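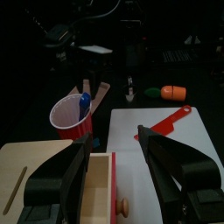 Open drawer, red cup and toy knife.

Urnine FPV Goggles Review: Good Optics, Slow Menus

41 shares | 6 comments

The Urnine is a box-style goggle for pilots who fly small analog quads and don't want to pay for a slim headset. It has one screen, one large lens, and a removable receiver bay on the left side. I flew with it through most of May, on a five-inch freestyle build and a whoop.

Image quality is the main reason to consider it. The panel is bright and even across the center, with slight softening in the outer corners. On-screen voltage and timer text stayed readable on every flight. Rated brightness is 1,000 nits, which I have no means of measuring, but I never ran it above the middle setting.

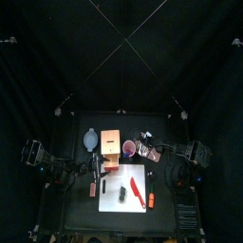

The wooden box and white cutting board on the black table.

Reception with the stock module is average. Kirsten Fraser and I flew the same tree line with her Jollska goggles and the Urnine, same quad, same antennas. The Jollska held a clean picture a little deeper into the trees. In open field there was no difference I could see. Swapping in a Khunthong module closed most of the gap — the bay takes it without an adapter, though the door has to be left off.

Channel search takes 4 seconds. It picked the wrong band twice when Levente Rácz was flying nearby, and both times a manual change fixed it.

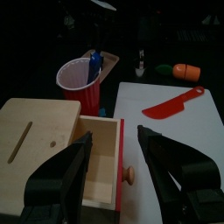

Slotted lid, drawer open beside the white board.

The menus need work. Every change has to be confirmed, then confirmed again on exit, and the DVR settings are under "Display." Button presses lag noticeably. Recording itself is fine, with no dropped files so far.

Comfort depends on the face. The foam is firm and the strap is wide, but the weight sits forward. One battery gave me 109 minutes with the DVR off. Glasses fit if the frames are narrow; Neelam Chaudhary's did not.

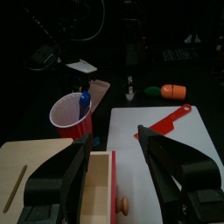
Photo: Ezequiel Aguirre

Charging is over USB-C, and the goggles can't be used while plugged in. The fan is audible indoors and has two speeds. A spare foam costs $40 from Flirnasetti, too much for what it is.

Firmware tested: the version it shipped with. I'd buy it for the screen and budget for a better module.

Search reviews... Go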